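Tatberg Community Meals: Progress Report to the Wainwright Fund, Second Half-Year

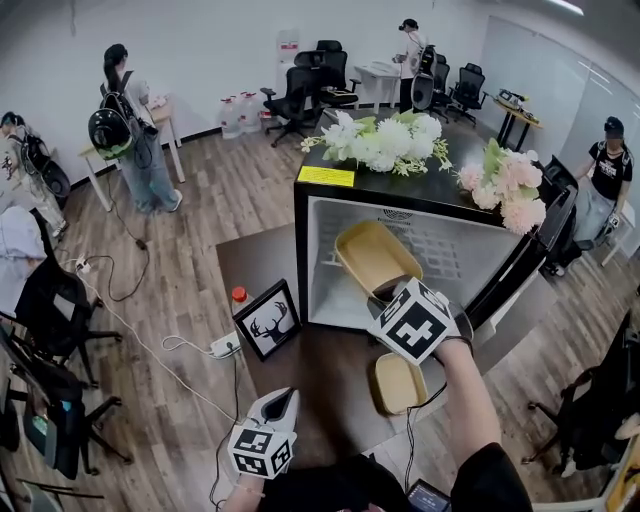

One reader of our last report wrote back to ask why the delivery rounds had been given so many pages and the kitchen lease so few, and whether the lease was in trouble. It was a fair question, and this report starts with the lease.

Lease and premises

The lease on the Gollura Street kitchen was signed in August for a term of 5 years. The delay came from the landlord's insurer, which wanted a new report on the extraction hood before it would cover the building for evening cooking. The hood passed with two repairs, both made at the landlord's cost. Rent is the same as in the original budget. We have a break clause at the end of the third year, which we did not have in the draft you saw.

The back step is still a problem. It is too high for the carts and the drivers have been lifting loaded crates over it by hand. A ramp has been priced twice. The first price included regrading part of the yard, which we don't need, and the second was for a steel ramp bolted to the wall. We expect to go with the second. The landlord has agreed in writing.

Meals delivered

We delivered 1,765 meals in the period. The target was set on the basis of the kitchen opening a month sooner than it did, and we missed it. Since the move the weekly number has been steady, with a dip during the school break when two of the drivers were away and we combined the north and hill rounds.

The combined round was too long. Meals at the far end arrived after 1:30 p.m., and several people told us they had given up and eaten something else. We have since split the rounds again and will not combine them in the winter. If we are short a driver we will use the taxi firm on account, as we did twice in the spring. It costs more per meal but the food gets there at lunchtime.

Requests for soft meals have gone up. We did not plan for this. Soft meals take longer to prepare and have to be portioned separately, and for now they are made on the same morning as the others. We would like to move them to the afternoon before, but that depends on cold storage, covered further down.

Who the meals go to

Most people on the rounds live alone. Referrals come mainly from the clinic and from families. A smaller share come from neighbors, and these tend to take longer to set up, as the person has often not been asked yet. We now make a first phone call before adding anyone to a round. Before that we had a few first deliveries turned away at the door -- not many, but each one upset the person and wasted a meal.

There are 14 people on the waiting list. Nearly all of them are in the streets past the rail crossing, where we have no round. Adding one means a third vehicle or a later second trip with one of the present two. We are testing the second trip now, one day a week, and will have figures on timing for the next report.

Cold storage and food safety

The county inspection took place during the period and there were no major findings. The inspector asked for three changes: a separate log for each refrigerator, date labels on opened sauces, and a written rule on how long a crate can stand packed before it leaves. All three are in place. The rule we settled on is 20 minutes.

Cold storage in the main kitchen is enough for what we cook now. It would not be enough if soft meals moved to the day before. A second upright refrigerator would solve this and would fit where the old dish rack was. It is not in the current budget and we are not asking for it in this report, but it will probably be in the next application.

Some of the people we deliver to have only a small refrigerator, and a full-size tray does not always fit on the shelf beside whatever else is in there. We have started using a shallower tray for weekend meals, which are the ones most often stored. The shallow tray holds the same portion. The lids cost a little more. Drivers report fewer complaints, though we have not kept a proper record of this and should.

Insulated bags

The new bags came from Fillusport, who mostly supply sports clubs with cooler bags and made ours to the same pattern in a larger size. The zippers have been poor. Fillusport replaced the first batch without argument and the second batch has held up so far. The bags keep hot meals above the required temperature for the full length of either round, checked with a probe at the last stop.

Staffing

The assistant cook position was filled in the second month at the hours we budgeted. The dispatcher position is still split between two people, mornings only. This works on ordinary days. On days when a driver calls in sick before 8 a.m. it doesn't, as the shift starts at 8:30 and the calls go to voicemail. We are moving the start time forward by an hour and taking the hour off the end of the shift.

Money

Spending is under budget by roughly 700 dollars. This is mostly rent not paid before the lease began, less the cost of the taxi account and the tray lids. We ask to carry the balance forward and put it toward the ramp. Food costs were close to plan. Fuel was slightly over -- the combined round accounts for most of that.

Next period

The ramp should be in before the first frost. The trial of the second trip runs until the end of the quarter. We will also begin keeping a simple record of complaints and requests by round, which the drivers will fill in when they return their bags. The kitchen will be closed on the public holidays as before, with a double delivery the day ahead of each one.

The detailed accounts and the inspection letter are attached separately.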